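Lostbridge Water District to Replace Killus Road Main Beginning in January

LOSTBRIDGE, 17th December – The Lostbridge Water District has awarded the contract for replacement of the Killus Road water main to Kuhlmann Pipe & Utility. The work covers the section between the Grerkovlow pump station and the Mill Street valve chamber and will affect 206 service connections.

The existing main is cast iron with lead-caulked joints. Leak surveys completed in November found repeated joint failures along the lower half of the route, where the pipe runs through clay soil that shifts with the seasons. Repair clamps have been installed at the worst locations, but the district's engineering office has concluded that further spot repair is not cost-effective.

The new main will be ductile iron with a cement mortar lining and push-on joints. Restrained joints will be used at all bends, tees and dead ends. Gate valves will be placed at each street intersection so that later repairs can be isolated to a single block. Hydrants along the route will be replaced and reconnected to the new line.

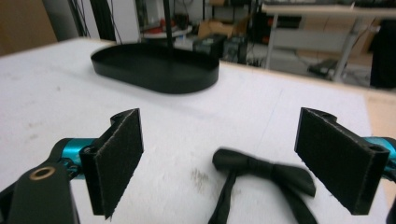
Construction is scheduled to last 90 working days, weather permitting. Crews will work from the pump station downhill toward Mill Street. The old main will stay in service while the new one is laid alongside it, and customers will be switched over in groups once each section has passed pressure testing and disinfection. Two consecutive sets of bacteriological samples must come back clear before a section is put into use.

Each switchover will require a shutoff of up to five hours. Notices will be hung on doors at least 10 days ahead of a planned shutoff. Customers who depend on a continuous water supply for medical equipment should call the district office now so that a temporary connection can be arranged.

After service is restored, customers should run the cold tap nearest the meter until the water is clear, then remove and rinse faucet screens. Water heaters should not be drawn on until the cold side is clear. Short-term cloudiness caused by air in the line is harmless and clears from the bottom of the glass upward.

One lane of Killus Road will remain open during working hours, with flaggers at both ends of the work zone. Street parking will be closed on the east side within the active section. Trash collection days are unchanged – carts should be placed at the nearest cross street when the curb is blocked.

Service lines from the main to the meter will be replaced at district expense. Piping on the house side of the meter is the property owner's responsibility and is not part of the contract. Trenches will receive a temporary asphalt patch at the close of each week, with final paving to follow after the ground has settled.

Plans and the current section map are available at the district office counter during business hours.

Media contact: Public Information Desk, Lostbridge Water District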